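**Ticket 1002: autograph photo-op booking page shows wrong actor for Saturday**

Opened by: Jana Diekmann, guest relations, Wistton Fantasy & Horror Weekend
Assigned to: Roel Bakker, web
Status: open, then closed, then open again

---

**Jana, 3/22/18, 9:14 am**

The guest page for Hinda Groen has her headshot, her bio and her full list of credits, including all 7 of the Hindley vampire pictures. The "Book a photo op" button underneath takes you to a gentleman who played a swamp creature's stunt double in one of them. He is thrilled. He has sold 33 photo slots since the page went live and would like to know if he can have a bigger table.

Ms. Groen has sold none. Her agent has noticed.

Steps to reproduce:

1. Go to Guests, then Hinda Groen.
2. Click the button.
3. Meet the swamp.

**Roel, 9:40 am**

Can't reproduce. I get Ms. Groen. Which browser?

**Jana, 9:52 am**

All of them. Also my phone, my mother's phone, and the tablet at the front desk that only gets used to play the trailer for *Crypt of Hindley Hall*. Are you logged in as admin?

**Roel, 9:55 am**

I am logged in as admin.

**Roel, 10:20 am**

Logged out. Hello, swamp.

The public pages come from a cached copy and the admin ones don't. The button looks up guests by alphabetical position instead of by guest number, which was fine in February when we had five guests. Then somebody added the man from the werewolf series and everyone below him slid down a row. Cleared the cache and pointed the Groen button at her guest number. Please test.

**Jana, 10:31 am**

Works. I bought a slot to be sure, so please refund me, although I've wanted that photo since I was twelve and am in no hurry. Closing.

**Jana, 11:48 am**

Reopening. Ms. Groen's button is right. Everybody else's is still one person off. The composer's button sells you the werewolf, the werewolf's sells you the makeup artist, and the makeup artist's goes to a page that says "Guest not found," which he is taking personally.

**Roel, 12:05 pm**

I only fixed the one in the ticket.

**Jana, 12:06 pm**

I see that.

**Roel, 1:30 pm**

All buttons now use the guest number. I clicked through every one of them logged out, in a private window. Cache is set to clear whenever a guest is added or pulled.

That leaves the bookings. The system recorded who the money went to and didn't keep which page the buyer came from, so I can't sort the people who wanted Ms. Groen from the people who wanted the stunt double. I can export the email addresses if you'd like to ask them.

**Jana, 1:44 pm**

Yes please. Draft wording for the email:

> You have booked a photo op with a performer from the Hindley films. Because of an error on our site, it may not be the performer you had in mind. Reply GROEN to move your booking to Hinda Groen at no charge, or reply KEEP to leave it as it is.

Her agent has approved this. The stunt double asked if KEEP could go first.

**Roel, 2:10 pm**

Sent, with KEEP second. Replies land in the guest relations inbox. Moving a booking is Admin, Orders, Reassign, and it won't save unless you press Update twice. That's a separate ticket and it is older than I am at this company.

**Jana, 4:25 pm**

First 5 replies are in. Four GROEN, one KEEP. The KEEP has the same last name as the stunt double. Moved the four, pressed Update twice, all show up on her Saturday sheet. Leave this open until the rest have answered, and please don't add any guests before Monday.
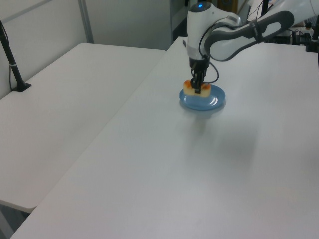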